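Trernotell packing and dispensing - staff and management meeting
Minutes of the meeting held 2021-07-10, upstairs meeting room

Present: Hooman Nazari (chair), Rostam Vahidi (minutes), five staff from dispensing, three from packing, one from stores
Apologies: night shift lead

1. Minutes of the last meeting
Agreed, with one correction. Item 4 should read "Besside order", not "Mikasholm order".

2. Matters arising
The hand basin in the dispensing room has been repaired. The new stools have not arrived. Stores to chase the supplier.

3. Robot arm - handling of bottles
Hooman reported on the trial that started in March. The arm is being tried on tipping and pouring from small bottles, the job most often named in last year's survey as hard on the wrists. Besside orders stay with the hand bench for now. The Mikasholm order of 2788 bottles is the first that could go to the arm in part, if the trial is extended.

Staff asked who would be answerable for a wrong pour. Hooman said the person signing the batch sheet, as now, but that nobody will be asked to sign for the arm until they have had the training. Two members of staff were not happy with this and asked for it in writing. Agreed.

4. Jobs and hours
Hooman confirmed that no posts will go as a result of the trial. Contracted hours stay at 40. Overtime on the hand bench is likely to fall, and several people said they rely on it. Figures for the last quarter show 276 hours of overtime across both rooms. Management to come back with an estimate of what would be left.

It was asked whether staff minding the arm would be paid at the setter's rate. Not decided. Carried over.

5. Training
Arabzadeh will run the course on site, in two groups. Dispensing goes first. Packing staff asked to be included from the start - agreed, two places in the first group.

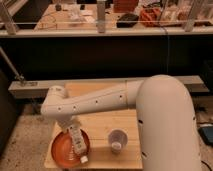

Rostam Vahidi
Dispensing Room Lead and Minutes Secretary

The bottle goes over the bowl upside down, cap end lowest, and staff said this was the part of the work they wanted to see up close before commenting. A viewing will be arranged for each shift. Comments to Rostam on paper or by email.

6. Any other business
Locker 811 is still jammed. Stores has the spare key.
The radio in packing is to be kept lower during the morning handover.

Actions
Hooman: written note on batch sheet signing; overtime estimate; setter's rate
Rostam: viewing times and training list
Stores: stools, locker

Next meeting: to be fixed once the training dates are known.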